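Six Pins and a Soft Brush: Keeping a Hand Gripper Honest
Delyth Kneath looks after the grippers at Skenetti, and she let us sit beside her bench for most of a morning

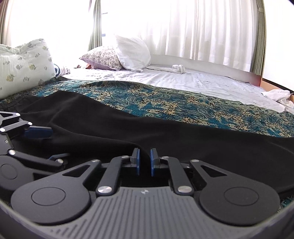
Filed under: Workshop Visits

The kettle has been on twice before Delyth Kneath gets around to the gripper, and I can't say I mind, as she is very good company and the biscuits are excellent. She has been repairing things for a living since March of a year she won't name — sewing machines first, then label printers, and now the hand-held grippers that Skenetti sends out to people's homes for folding and tidying work.

"People expect me to talk about the electronics," she says, pulling her stool in. "But most of what comes back to me is fabric work, and fabric means fluff. Put the thing down on a bed, close it on a pair of black trousers a few hundred times, and see what you find in the joints!"

What she looks at first is the pins. The linkage arms are flat black bars, and across the middle of the mechanism there are six polished silver pins holding them together, with more out on the side links. Delyth goes over each one with a soft dry brush and then rocks the arm gently between finger and thumb.

"You feel it before you see it," she says. "A good joint is sort of quiet in your hand. A bad one has a little tick. If I get the tick I take that pin out and look at the hole, and nine times out of ten the pin is fine and the hole has gone a bit oval. Then it's a new bar, and I put the kettle on again."

She doesn't oil them. She used to, and her colleague Yuzhen Fu talked her out of it after a unit came back with what Delyth describes as a felt slipper growing on each side.

The blue pads on the fingertips get more of her time than anything else. They have to meet squarely, or the cloth creeps out to one side as they close, and a thin cotton sheet will show you a fault that a thick towel hides completely. Her test is a strip of paper held between the pads and tugged, first at the top, then at the bottom. If it slides at one end she loosens the small black block behind the pad, nudges it over, and tries again. On the morning I visited it took her 13 goes, and she was cheerful through all of them.

"Wyn would have done it in six," she says. Wyn Gronow taught her the job and still telephones to ask how the grippers are getting on, as if they were grandchildren.

Pads are wiped with a damp cloth, never anything stronger, and each set is changed at 2000 closes whether it looks tired or not. Delyth writes the change in a ruled notebook — the one on the bench was open at page 52 — along with whatever the last user has told her about it.

"Nia Watkins sends hers in with a note every time," she says, turning back a few pages to find one. "'Bit stiff on duvets, lovely on socks.' I can work with that."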